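How Shoe Sizes Work
A reading page for young learners
Prepared by the Sulludness Museum of Everyday Things, Learning Department
Last reviewed 7 Apr 2018

Look inside one of your shoes. On the tongue, the sole or the lining there is usually a small number. It may be a 2, a 13 or a 34. The number is a shoe size, and it helps people to choose shoes that suit the length of their feet. This page explains where shoe sizes came from, how feet are measured, and why two shoes with the same number may not fit in the same way.

Before there were sizes

For a very long time, most shoes were made for one person at a time. The shoemaker measured the customer's foot with a strip of paper or leather and made small marks or cuts in the strip to show the length and the width. The strip was kept for the next visit. If the customer was a child, the strip was soon out of date.

Many shoes in those days were also "straights". A straight is a shoe with no left or right. Either shoe could go on either foot, and some people swapped them over every day so that both wore down evenly. Visitors to our Handeck Gallery may try on a pair of straights made by museum staff. Please ask at the desk.

The barleycorn

One old unit of measurement is the barleycorn. It began as the length of one grain of barley. In England, 3 barleycorns laid end to end were taken to make one inch, which is a little more than two and a half centimetres.

Shoe sizes in the United Kingdom still go up by one barleycorn at a time. This means that a size 3 shoe is made one barleycorn longer than a size 2. The same step is used in Canada and the United States, although the counting starts from a different place. Half sizes go up by half a barleycorn.

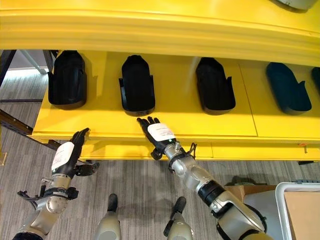

Children's sizes in the United Kingdom start at 0 and climb to 13. After 13 the numbers begin again at 1. A child who has just moved from a size 13 to a size 1 has not shrunk. The second set of numbers simply carries on from the first.

Other ways of counting

Much of Europe uses a different step, called the Paris point. One Paris point is two-thirds of a centimetre. It is a smaller step than the barleycorn, so the numbers are larger. A child who wears a 12 in one country may wear a 30 or a 31 in another.

A third system is used in Japan and several other places. It is based on the length of the foot in centimetres. If your foot is 20 centimetres long, your size is 20. Many children find this the easiest system to remember.

What is a last?

Shoes are built around a solid shape called a last. A last looks something like a foot without toes. It may be made of wood, plastic or metal. The maker pulls the upper part of the shoe tightly over the last, fixes it in place, adds the sole and then takes the last out.

Every size needs its own pair of lasts, one left and one right. A workshop that makes many kinds of shoe must store a great many of them. The Troltus collection at our museum contains lasts for babies, dancers, farmers and soldiers. Some have pieces of leather glued to the sides. These were added when a customer's foot had a bump or had grown wider, and it was too costly to carve a new last.

Two shoe makers may both produce a size 12, but their lasts may have different shapes. One may be narrow at the toes and the other may be broad. For this reason a person can be comfortable in one pair and pinched in another, even when the numbers match.

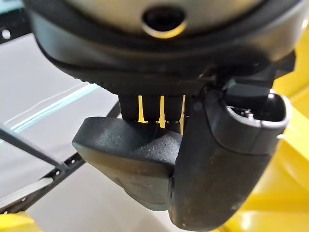 My left foot is bigger than my right, wrote Year 4 reader Cabrera in September, so which one should I go by?

Go by the bigger foot. It is very common for one foot to be slightly longer or wider than the other. A shoe that is a little roomy on the smaller foot can often be made snug with laces, a strap or a thin insole. A shoe that is too short cannot be made longer.

How to measure your feet

Ask an adult to help you with this activity. You will need a sheet of paper, a pencil, a ruler and a wall.

Place the paper on a hard floor with one edge against the wall.
Put on the socks you usually wear with your shoes.
Stand on the paper with your heel touching the wall. Put your weight on both feet.
Ask your helper to mark the paper at the tip of your longest toe.
Step off and measure from the edge of the paper to the mark.
Do the same for your other foot and write down both numbers.

Your longest toe may not be your big toe. In many people the second toe reaches further.

Try to measure in the afternoon. Feet spread a little during the day as you walk and stand, and a shoe that fits at breakfast may feel tight by dinner time.

Growing feet

Young children's feet grow quickly. Between the ages of three and six, a foot may grow by roughly 15 millimetres in a year and a half, although every child is different. Growth slows down later and usually stops in the teenage years.

Shoes for children should have a small space in front of the longest toe. This leaves room for the foot to move forward with each step, as well as room to grow. Signs that a shoe has become too small include red marks on the skin, sore toes and a heel that slips out at the back.
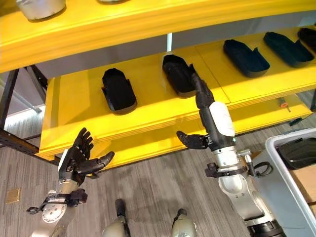
Shoe-shaped trays in a row on a yellow shelf.

Words to know

Barleycorn: an old unit of length, equal to one-third of an inch.
Insole: the layer inside a shoe that the foot rests on.
Last: a solid form used to shape a shoe while it is being made.
Paris point: a unit equal to two-thirds of a centimetre.
Straight: a shoe made to be worn on either foot.

Something to try at home

Collect one shoe from each member of your household, with permission. Line them up from shortest to longest without looking at the numbers. Then read the sizes and write them down in the same order. If a shoe seems to be in the wrong place, check whether its label uses a different system, or whether the sole is unusually thick at the toe.

Teachers may borrow the Handeck measuring kit for up to 15 school days. Bookings are made through the Learning Department.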